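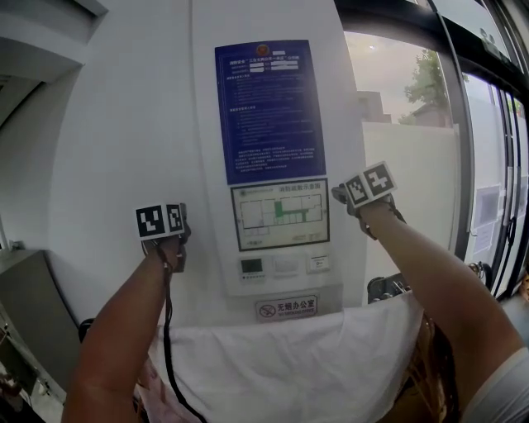
Buying the second set first

Written up from notes, March 30, 2022. Quotes are as close as I could get them, the phone kept dropping.

She buys the kit for Tarnard, a small outfit that records people doing household and bench jobs by hand so that robot arms can later be taught the same jobs. Folding, sorting, packing, putting away. She asked to go without a name, her suppliers read this site. Fine by me.

I wanted to talk money. She wanted to talk cables.

"Everyone asks what the grippers cost," she said. "The grippers are one line. It's all the stuff hanging off them that eats you." Meaning leads, straps, wrist cords, spare markers, chargers, the box it all gets carried in. Her first budget had a single row called accessories. Her current one has a whole page.

The gear is hand-held. A person grips a device in each hand, each with a marker cube on it in black and white, and does the job more or less as they would at home. The markers let software work out where each hand was. No robot arm needed at that stage, and that was the whole reason Tarnard could start at all.

"We had a quote from Ketilsson for a pair of proper arms. Nice arms. Then the stand, then the safety work on the room, then the training days. I stopped reading at page 2." She laughed. "We went hand-held because it was what we could pay for. I'd like to say it was strategy."

They still mean to buy arms. July, if the money comes through. Until then the plan is hours of recorded work, and the budget is built on that.

So how do you build a budget on hours? She starts from sessions. The contract they are working to now asks for 150 of them, and she costs one session from the moment the door is unlocked to the moment the files are checked. Person's time, room, someone to watch the recording, wear on the gear, storage. Then she adds the sessions that get thrown away.

"People leave that out. They cost the good ones." A lead comes loose, a marker gets covered by a sleeve, somebody drapes a bedsheet over it. "Cloth is the worst. Cloth goes everywhere. You can't tell a sheet to stay off the marker." She puts the wasted sessions in as their own row and will not let finance merge it with anything.

On markers she got quite heated. The printed faces have to stay flat and clean and the white borders have to stay white. Thumb grease, scuffs, corners that lift. She used to reprint when someone complained. Now they are treated like printer paper, bought before they run out, swapped on a set day whether they look tired or not.

And spares. Her rule is 2 full sets of anything worn on the hand, before you buy one of anything clever. She was let down on this early on. One device failed, the repair went back to Ciltik, who make their hand units, and the room sat booked with people paid to come in.

"They were decent about it. It was still gone for weeks. The repair was free and it was the most expensive thing that happened to us that year."

What did she ask Ciltik for after that? A loan unit during repairs, in writing. A price list for small parts. Which cable it takes and whether you can get it anywhere else. She said the last one matters more than the warranty, and that reps never know the answer and have to go and ask.

I asked about the room, as people writing in always do. Do you need a lab?

"No. God no. Office is fine. Ours have been offices, mostly." She wants a plain wall, a table that doesn't wobble, sockets in the right place and a window you can cover. Blinds get their own line. Daylight comes and goes, and the recordings from the morning don't match the ones from the afternoon. You may want that variety, she says, some buyers pay for it. But you should be choosing it.

She also reads what is already on the walls before signing for a room. Fire route, who controls the heating, what you are allowed to stick up or take down. Landlords' notices stay where they are. If a customer wants writing blanked out in the recordings then somebody has to do that, and it costs, and it goes in the budget too. Back to the page of rows.

Software, briefly, as we were running out of time. They licence the tracking from Rondell, paid yearly. She had wanted monthly and lost. Her advice is to ask what happens to your old recordings if you stop paying. Can you still open them? "Ask before. Your not in a position to ask after."

Any number she would give to somebody starting out? She went quiet, then said to keep 2,000 back, pounds, untouched, for the first month only. Not for anything planned. It went, in her case, on longer leads, wrist straps that fitted smaller people, a second charger, and a chair.

A chair?

"Arms up in front of you all day holding things. You try it." Straps and weight are the bit she thinks buyers miss when they compare data sheets. She makes whoever signs the order wear the devices for a full session first. One manager gave up half way through, and approved the lighter pair the same afternoon.

I asked whether she would buy the same again. Hand units yes. Cubes yes, more of them. Storage she would rent for longer before buying drives. The carry box she would not buy again, the foam was cut for a version of the device they never recieved.

She is getting fresh quotes for the arms now, three suppliers, Ketilsson included. Same list of questions to each, loan unit at the top. She had a delivery at the door by then so we left it there.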